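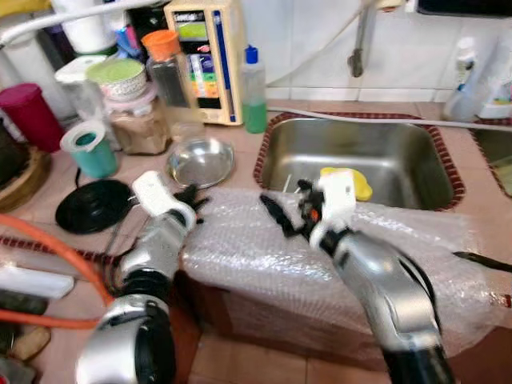
Hi, I'm Roswitha Kasten, and Clikinska is my packing business for other people's breakables. I started out wrapping my aunt's dinner plates one September, 200 of them, and word got round the family pretty fast!

We pack kitchens, mostly. Glasses, gravy boats, the teapot with the glued lid - if you'd hate to lose it, I want to wrap it. I like to work right there on your counter by the sink, with a big sheet of bubble wrap spread out flat (I bring my own, so don't go buying any). A small kitchen usually takes me 2 days.

Moving soon? Send me a note with your new zip code and how many cupboards you've got, and I'll write back with a price.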